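Dellus Wide-Mouth Zip Pouch
Gray-blue fabric, yellow-green trim, gray lining
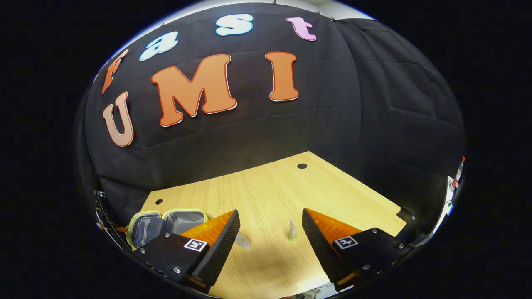
Apostolos Galanis wrote to us that he had gone through three pencil cases in a year before this one, and that what sold him was being able to see the bottom of it. He keeps markers in his, plus a glue stick and a small pair of scissors, and says he has stopped tipping everything out on the table to find the one thing he wants.

We hear a lot of that, and it makes us very happy! The Dellus started as a pouch for our own workshop tables, where small parts and small tools kept disappearing into deep, narrow bags. Guilan Fang drew the first pattern with one idea in mind: the opening should be the biggest part of the pouch. You unzip it, spread the sides, and it lies there like a shallow tray with soft walls. When you're done you pull the zipper and it goes back to being a pouch.

Colors

The outside is a quiet gray-blue that doesn't show pencil smudges much. The trim around the opening is yellow-green, and we went back and forth on it for ages (Guilan wanted something louder, Sepehr wanted plain gray). We're so glad the bright side won. In a full backpack your hand goes to it right away, and when the pouch is open on a pale wood table the trim draws a line around your things.

The lining is gray. We tried white, which looked lovely for two days, and black, where every black pen cap vanished. Gray is the one where clear plastic parts, steel clips and dark erasers all show up. If you work with little see-through tubes or caps, you'll notice the difference the first time you reach in.

Size and weight

Length, zipped: 200 mm
Depth at the base: 58 mm
Compartments: one main, one flat slip pocket inside the front wall
Zipper: coil, 2 pullers
Fabric: woven polyester, light coating on the inside
Care: cold hand wash, air dry, zipper open

The length is measured along the zipper, end to end. A new full-length pencil fits on the diagonal with the eraser end up against the seam. A 15 cm ruler lies flat with room to spare. A 20 cm ruler does not go in, and please don't force it, the corner of the ruler will work its way into the stitching.

We haven't printed a capacity in pens. People's pens are too different, and so is the point at which people think a bag is full.

How it opens

The zipper runs along the whole top and a short way down each end. Those last bits down the ends are what let the sides fall outward. Open it only along the top and you have an ordinary pouch, good for the bus or your lap. Run both pullers all the way down and it opens flat enough to work out of.

It will feel a little stiff for the first week or so. The trim is folded double over the edge, and new fabric wants to spring back toward closed. Leave it spread open on the table overnight once or twice and it settles. Jiahui Han puts a mug in hers to hold it open while it learns, which works great (an empty mug, we hope).

What people keep in it

Pens and markers, of course. But we sewed the first ones for table work, and we still think that's where they shine: sample tubes and caps, sewing notions, bike lights and their fiddly rubber straps, paint brushes with short handles, charging cables, dice, fishing floats, guitar picks. Xuelian Hao runs a beginners' craft table at Pukden and sets out one pouch per seat, already open, with the evening's materials inside. At the end everyone zips up and the table is clear in a minute. We borrowed that idea for our own stockroom and now every order station has its own pouch of tape, tags and a stubby pencil.

It's not the right pouch for everything. Liquids are out - the coating slows a small spill down but the zipper isn't sealed and neither are the seams. Loose blades need their own sleeve first. And if you like every item in its own elastic loop, you'd be better off with a roll. We make one of those too, the Gillard, with slots along the full width and a tie at the end.

The slip pocket

One flat pocket, open at the top, on the inside of the front wall. It's meant for thin things: a card, a folded receipt, a strip of labels, a spare needle packet. We left off a snap on purpose. A snap adds a hard lump exactly where your fingers go in, and the zipper keeps everything in place once the pouch is closed anyway.

Early pouches had a second pocket on the back wall. It made the whole thing gape unevenly when open, and most people told us they forgot it was there. If you have one of those old two-pocket ones, take good care of it, we only made a few!

Using it on a table

Set it to the left of your work if you're right-handed and to the right if you're left-handed, so the hand that isn't holding the tool can do the fetching. Keep the pouch back from the edge by a hand's width. On desks with a cable hole in the top, park the pouch well away from the hole or over it. We have all lost a cap down one of those.

For small upright things like tubes with a cone-shaped end, take out only what you're using and leave the rest in the pouch. The soft walls stop things from rolling, which a hard tray never quite manages.

Washing

Empty it, turn it inside out and shake it over a bin. Cold water, a drop of dish soap, a soft brush along the zipper. Rinse and hang it up by one end with the zipper open. Don't put it in the dryer, the coating will go tacky. Ink that has reached the lining probably won't come out, though it fades to a gray that's close to the fabric.

If the zipper gets scratchy, rub a bit of candle wax along the teeth and run both pullers back and forth a few times.

Repairs

We've sent out more than 315 of these so far and the part that wears first is the puller cord. Spare cords are free, just write to us with your order number. If a seam goes in the first two years we'll resew it or send you another pouch. Sepehr Amini does the repairs on Monday mornings, so anything that reaches us over the weekend gets looked at pretty fast.

For trim that has frayed from years of use we ask you to cover the postage and we do the rest. We can usually match the yellow-green, but dye lots move around a bit and the new section may look fresher than the old one for a while.

Questions we get a lot

Does it stand up by itself? Zipped and at least half full, yes. Empty, it leans.

Can I get it in another color? In September we plan to cut a small run in rust with the same gray lining. The gray-blue stays either way.

Is there a bigger one? The Jiang is the same shape, half as long again, with a grab handle on one end. It takes a 30 cm ruler on the diagonal. The trim and lining are the same, and the smaller pouch fits inside it if you want to keep two kinds of things apart.

Will it fit in a coat pocket? A big one, if the pouch isn't stuffed. For a jeans pocket, no.

Can you sew a name on it? Yes, up to ten letters, on the back near the base. Names are stitched in yellow-green or gray thread. Please type the name exactly the way you want it, capitals and all, as we copy it letter for letter.

Do you sell to schools and clubs? We do, and we love those orders. Packs of ten come folded flat in one bag with no extra packaging. Tell us if you'd like numbered tags tied to the pullers. They make it so much easier to give the right pouch back to the right person.

In the bag

One pouch, one spare puller cord, and a care card you can tuck into the slip pocket.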